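4.2 Mixed deliveries and the cost of sorting by hand

Figure 3. Sheet-metal bin with sloped walls.

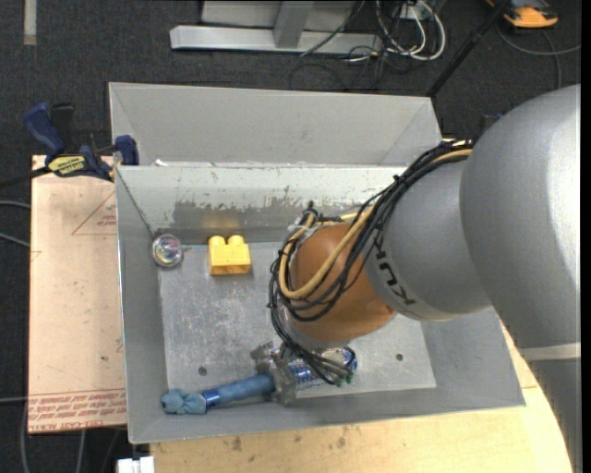 Stijn Jacobs argued in his written comments on our first draft that bin shape matters less to a small repair shop than the hour at which the goods come in, and that we had given too much room to the first and too little to the second. We have kept both in this section but changed the order, and the delivery times now come first.

The shops in the study take in used household goods for repair and resale. Most of what they receive comes by van from collection points, and the rest is handed over at the counter. Over the study period the Cusley shop logged 2,179 items. An item was logged when it was first put down on a sorting table or in a bin, and again when it left for the workbench, the shop floor or the scrap pile. Items that came back after a failed repair kept their first number.

Vans reached Cusley at two times of day, early morning and just after lunch. Goods from the morning van were as a rule sorted before the counter opened. Goods from the afternoon van had to wait whenever there were customers, and they often stayed in the bins overnight. The median wait for a morning item was 41 minutes. For an afternoon item it was 270 minutes, counting opening hours only. The gap was widest in July, when two members of staff were on leave and the counter was kept open by one person.

Waiting had a cost beyond the delay itself. Small parts such as lids, knobs and battery covers were more likely to be parted from the item they belonged to if the bin was topped up before it had been emptied. The staff at Cusley kept a tray for such parts, and the log shows that many of them were never matched. An appliance without its lid was usually sold at a lower price or sent to scrap, even where the motor was sound.

The bins themselves differed between sites. Willems used deep bins with straight sides, which hold more but have to be emptied from the top. Gitine used shallow bins with sloped walls. Staff there reported less bending and said that small things slid down to where they could be reached. Against this, the shallow bins filled up sooner and took more floor space, and on busy afternoons goods were stacked beside them. We did not find a clear difference in sorting time per item between the two sites once delivery time had been taken into account, and on this point the data support the comment reported at the start of the section.

A change of rota was tried at Cusley for 5 weeks. One person was freed from the counter for the first hour after the afternoon van, and bins were not topped up until they had been cleared. The median wait for afternoon items fell during the trial, though it stayed above the morning figure. Counter queues were not measured, and two members of staff thought they had grown longer. The shop has since kept the rule on topping up but has dropped the fixed hour.

Item records for all sites were entered in Skolero, the stock program already in use at Gitine. Entries with no leaving time were left out of the medians given here. The treatment of returned items is set out in section 4.3.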